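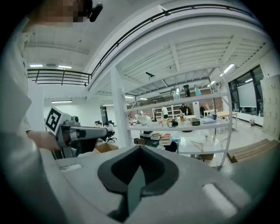 Itivside Stores and Shelving Working Group
Minutes of the October meeting, held at the mezzanine table, 2 pm

Chair and minutes: Rajeshwari Palaniappan
Present: ground floor users (Bangera and Orken groups), stores, building services
Apologies: Gididard shelving supply

1. Minutes of the previous meeting

Accepted with one correction. Item 4 gave the bay number of the white shelving by the pillar as 8. It should read 18. The label on the plan has been changed to match.

2. Matters arising

2.1 The loading drawing for the mezzanine has been found in the building file. It is dated 1971 and shows the deck before the present stair was put in. Building services will not rely on it for new loads. No further shelving is to go up to the mezzanine until a current figure is available.

2.2 The handrail on the mezzanine was checked for loose fixings. None found. Item closed.

2.3 The request for a second unit against the back wall is held over. Orken to give dimensions of what they intend to store on it.

3. White metal shelving, ground floor

3.1 Stores reported on the open units. Uprights are sound. The shelf clips are the older pattern and are no longer supplied singly. Gididard will quote for a box of 1000, the smallest quantity they sell. Stores thought this excessive but could find no other source with the same hook depth. Agreed to ask for the price before deciding.

3.2 Shelf heights. Bangera asked for the lowest shelf to be raised by one slot so that a broom can pass underneath. Orken objected that this would reduce the clearance above it for boxed goods. After discussion it was agreed to raise the lowest shelf and the one above it by one slot each, and to leave the top shelf where it is. The loss of height falls on the top gap, where there is room to spare.

3.3 Shelves are to be emptied before they are moved. The last adjustment was done with boxes in place and one clip was bent.

4. Contents of the shelves

4.1 The shelves continue to collect mixed items. Boxes of different sizes stand in a row with bags and small loose things put down wherever there is a gap.

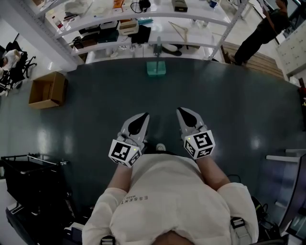 4.2 Clothes hangers do not belong on the middle shelf. There is a rail for them by the entrance. Cups are to go back to the kitchen at the end of each session.

4.3 Cable bundles are to be tied and kept in one lidded box. The tangle of small items on the lowest shelf is to be sorted by the users present on the day. Anything not claimed by the next meeting goes to stores, who will keep it for one month.

4.4 Plastic bags. Stores asked that bags with no name on them should not be left on the shelves at all. Bangera pointed out that bags are used to keep sets of parts together. Agreed that bags may stay if they carry a tag with a name and the group.

4.5 Proposed layout, accepted without a vote:
Top shelf: light items only
Middle shelf: boxes in current use, labels facing out
Lowest shelf: heavy boxes, stacked no more than two high
Personal bags: pegs by the entrance
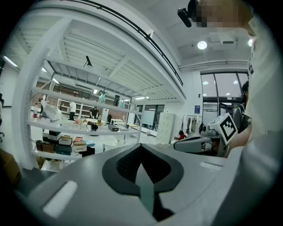
4.6 Stacks on the lowest shelf should have the larger box underneath. Bottles are to stand upright with caps on and are to be kept apart from the boxes. Orken asked whether drinks bottles were covered by this. They are.

5. Floor

5.1 Cardboard boxes on the floor near the shelving are to be flattened when empty or moved against the wall when in use. An open box in the walkway counts as an obstruction under the floor rules.

5.2 The dark floor section shows marks easily. Cleaning to use the neutral product only. The light wooden section is to be swept and not mopped.

6. Lighting

Building services will replace any failed tube under the mezzanine as part of the winter round. Users to report faults through the usual form, quoting job number 3693, which has been left open for the purpose.

7. Actions

Stores: obtain clip price from Gididard
Stores: issue tags for bags
Bangera: empty the units and raise two shelves by one slot
Orken: dimensions for the back wall unit
Building services: current load figure for the mezzanine
R. Palaniappan: circulate the layout in 4.5 and fix a copy to the pillar

8. Any other business

Orken asked for a step stool for the top shelf. Stores have one on the mezzanine and will bring it down. It is to be kept folded beside the pillar.

Meeting closed at 3.10 pm. Next meeting when the clip price has been received.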